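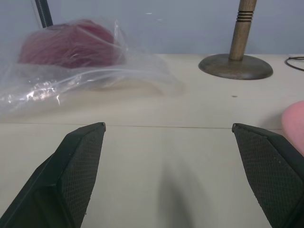 Keeping a pale two-panel worktable nice (seam, specks, plastic bags everywhere)

Posted in Craft Rooms and Work Tables

Sadia Siddiqui

Hi all! I finally have a proper work table and I am so happy with it. It's off-white, a bit on the creamy side once the lamps are on, totally smooth, and big enough that I can spread out a whole project and still have elbow room. I mostly repack beads and small parts on it, so there is nearly always a clear plastic bag lying around somewhere.

Two things I could use help with. The top is made of panels and there's a thin straight seam running right across where two of them meet. It's flat, I can hardly feel it with a fingernail, but I worry about fine stuff working its way down in there. Should I fill it, tape it or leave it alone?

The other one is the color. I love it, but every little dark speck shows! I wipe it down, turn around, and there's a speck. Then I pick up one of the crinkly bags and it seems to bring its own dust along. Is there a way to deal with the bags so the table stays clear for longer than an evening? I have the room from dinner until bedtime most days and all of Saturday, so I don't mind a bit of a routine.

Oh, and the surface is a wipe-clean one, but the seller (Tistovo, a small shop near me) gave me no care sheet.

Rahel Baumgartner

Congratulations on the table! I've had a pale one for years and I would never go back to a dark top. Yes, you see every speck, but you also see every bead you drop, and for small parts that is wonderful.

Please don't fill the seam yet. On a table made of panels the joint may need to move a little with the seasons, and filler that cracks looks much worse than a clean line. It also goes gray before the rest of the top does. What I do:

Brush along the seam with a soft, dry paintbrush before any wet wiping. Go along the line, one direction, and off the end of the table.

Wring the cloth out hard. You want it barely damp near the joint. Water sitting in there is the one thing I would really worry about, as you don't know what the core is made of.

Dry it straight away with a second cloth.

If you're pouring out something very fine, like seed beads or glitter, put a tray or a sheet of paper over the seam while you do it. I have a shallow tray with a lip that lives on my table for exactly this and I adore it.

For the bags, static is your trouble. Clear plastic picks up dust like mad, especially in a dry room with the heating on. Wipe the bag with a slightly damp cloth before it goes on the table, let it dry and you'll notice the difference the same evening. And I'd store empties flat. A bunched-up bag takes up three times the space and you can never tell if there's one last bead hiding in the folds (there is always one last bead). Smooth it out, press the air out, fold it in half and stand it in a narrow box with the others. I keep 12 in mine and recycle whatever doesn't fit, which stops the pile from growing!

One more thing — try your lamp lower and off to the side. With light coming in at a low angle, specks throw a tiny shadow and you can get them all in one pass. Light from straight above puts your own hands in shadow right where you're working.

prasel_workshop

Tape works. Clear packing tape over the seam, change it when it gets dirty. Not pretty but fine.

Rahel Baumgartner

Tape is OK for an afternoon, but I'd take it off the same day. Left on for weeks it can leave a sticky line, and on a pale top that line collects all the dust you were trying to avoid. If it's already happened, a drop of cooking oil on a cloth usually loosens it, then dish soap and water. Test it somewhere out of sight first.

Sadia Siddiqui

Thank you both!! I brushed the seam out tonight and got a surprising amount of fluff from it, and one silver bead I'd given up on. Leaving it unfilled. The lamp is moved, too, and wow, the specks really do jump out. I'm going to hunt for a tray on Saturday, and the bags are getting their own box — I have a shoebox that should be just the right width if I cut it down a little.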